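Looking After a Padded Work Table

A table with a soft top is kind to fragile things, but it marks more easily than bare wood and it holds on to dust. The one in our hobby room in Ulosley gets used for sorting, wrapping gifts and small repairs, and it has stayed in decent shape with very little work.

Wipe the top at the end of each day with a barely damp cloth. Work from the middle out to the edges and finish with a dry towel. Water that sits along the join between the top and the trim will lift the glue in time.

For ink, try plain dish soap first. Put a drop on a cotton pad, press, wait 2 minutes and blot. Scrubbing spreads the stain. Melamine sponges take the color off some coverings, so test one on the underside.

Keep small pieces in clear boxes. You can see what is inside without tipping everything out, and a tall box can be filled partway and still be carried without spilling. Label the short side if the boxes go on a shelf.
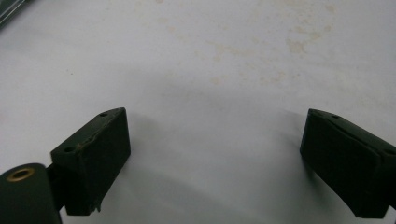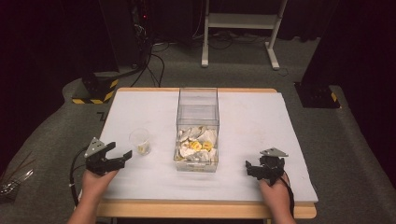

White tabletop, with a clear open box in the second photo.

Wood edging needs its own care. Dust it dry, then rub in a little paste wax in January and again in summer. Cover the soft top with a strip of painter's tape where it meets the wood, and peel the tape off slowly once the wax is buffed.

If the table stands on carpet, check that it sits level. Carpet packs down under the legs, and a table that was steady last year may rock now. Furniture cups help. So does moving the whole table a few inches every so often. To raise the dents, lay an ice cube in each one, let it melt, and fluff the pile with a fork.

Hot glue guns, irons and mugs go on a tray. A ceramic tile works too, as long as it has felt on the bottom.

Small cuts in the covering can be closed with clear vinyl repair glue. Leave it overnight before you lean on it.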